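Storage Box

A storage box is any stiff-sided container you put things into so that you can find them again later, or so that you can stop looking at them. I've been keeping this page going for a good while now and I still get letters about that first sentence (people want me to add "with a lid"), but I'm leaving it as it is. Plenty of storage boxes never had a lid. Mine mostly lost theirs years ago.

Name

Box, bin, crate, tub, tote. In my part of the world a bin is where the rubbish goes, so asking a visitor to "put it in the bin" can end badly, and I once lost a perfectly good pair of gloves that way. Elsewhere a bin is any open container for keeping parts or dry goods. A crate usually has gaps in the sides, a tub is usually plastic and a bit bendy, and a tote has handles or at least somewhere to get your fingers in. Shops mix all of these up and I've given up minding.

History

People have been putting things in boxes for as long as they've had things. Chests came early and did double duty as seats, and you still find old ones with the lid worn smooth in the middle. Drawers are really boxes that slide, and they took over indoors, while the plain open box carried on in barns, workshops and kitchens. What changed everything was stacking. Once makers began turning out boxes in the same few sizes, with a rim that sat neatly on the one beneath, you could fill a wall instead of a floor!

My own favourites are the old Frandsen boxes, which came in a run of 15 sizes, each one fitting inside the next. I own eight of the 15 and I'm always on the lookout for the rest. Ayantu Zeleke, who wrote to me in August after reading an earlier version of this page, has the full set and keeps seed packets in the smallest.

Materials

Wood is kind to whatever you put in it and easy to mend, but it's heavy and it likes to swell. Cardboard is cheap and goes soft in a damp garage. Plastic is light, washes well and gets brittle if you leave it in the sun for a few summers – I have a row of cracked tubs behind the shed to prove it. Metal lasts and lasts, though it's noisy to fill and it'll rust wherever the paint has been scratched.
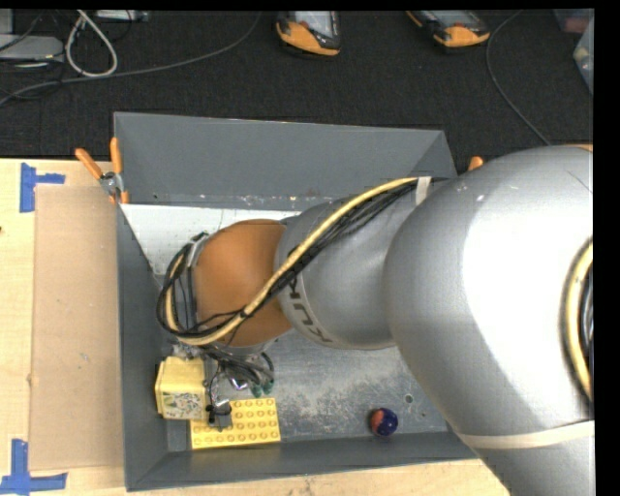 Is it better to have one big box or several small ones?

Several small ones suit most homes, as a big box gets too heavy to lift and whatever you want has a way of sinking to the bottom. Keep the big ones for light, bulky things such as bedding and winter coats.

Sizes and stacking

There's no single standard, sadly. The Vitgate range and the Jornis range look the same across the shop floor, but the rims differ by a hair and a stack of both will lean. I learned this with a tower of jam jars. Stick to one maker if you mean to stack, and put the heaviest at the bottom even if it's the one you open most. A shelf rated for 100 kilos sounds like plenty until you start filling boxes with books or old magazines.

Labels

Write on the short end, which is the bit that faces you on a shelf. Bergþóra Damgaard gives hers numbers and keeps a notebook by the door saying what's in each, and she's got as far as 616, which makes my loft look very modest. I tried her way for a winter and lost the notebook. Masking tape and a fat pen does me fine, and the tape peels off when the contents change.

Care

Wash plastic ones in warm soapy water and dry them before the lid goes back on. Wipe metal ones with a barely damp cloth and touch up bare patches with paint. Wooden ones want a brush out and an airing – mine go on the back step on the first warm morning of the year, usually with the cat in one of them.

See also: Chest, Crate, Drawer, Shelf, Atia basket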